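Bench notebook, February, 9:40 am

Third go at the bottled tea question. I said last time I would stop once I had a clean answer, and I don't have one, so the page continues.

What we are trying to settle: does a drink left out on a white desk in the side room end up noticeably different from the same drink kept in the Ramham cupboard? The Zullberg sheet says yes, within one working day, and gives a nice smooth curve. I don't trust smooth curves that come with no raw numbers. I asked for the numbers. Got the curve again, larger.

Starting weights, caps on, kitchen scale wiped down and zeroed each time:
Desk bottle 624 g
Cupboard bottle 624 g
Same to the gram. That made me suspicious of the scale, so I put the brass weight on it. It read 2 g heavy. Took it off, put it back, 2 g heavy again. Fine, at least it is wrong in a steady way. I am leaving the readings uncorrected here, and whoever copies them over to the Dubey file can take the 2 off both.

Where the bottle sits matters more than people want to admit. Middle of the desk gets leaned over and breathed on, and somebody always slides it along to make room for a laptop. The far corner is better, in from the curve of the edge so it doesn't get clipped by a sleeve.
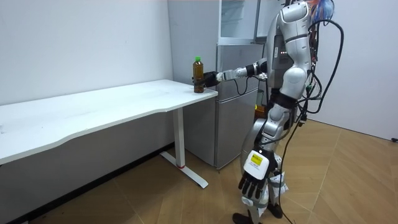
Color is the part I believe least. Amber-brown through clear plastic against a white top looks one way at ten in the morning and another way by four, and I have already caught myself writing "darker" when all that had changed was the daylight. So no more color words in the results column. If we want color we use the Nanlow card, held behind the bottle, same lamp, same side. I know the card is ugly and the swatches have rubbed. Still better than my opinion.

1:15 pm. Desk bottle 624. Cupboard bottle 624. A sealed bottle of tea weighs what it weighed before lunch. I could have told Zullberg that for free.

Card reading: desk between two swatches, cupboard between the same two swatches. I looked three times, hoping.

Taste test is postponed. Last round we poured from both and everyone picked a favorite with great confidence, then I swapped the cups and they picked the other one. I would rather not spend another afternoon on that until we have a way of serving it blind. Cups to be the small 50 ml ones, all from one sleeve.

4:30 pm. Same weights again. Lamp on, card up, same two swatches. Someone wants to call the desk one "slightly cloudier." I didn't see it and didn't write it in the table.

To do:
Get the scale looked at or borrow the other one.
Leave both bottles overnight, caps shut, same spots.
Ask Zullberg once more what their samples were kept in. If they were open cups, the whole comparison is off and I want that in writing.
New swatch card, if Nanlow still makes them.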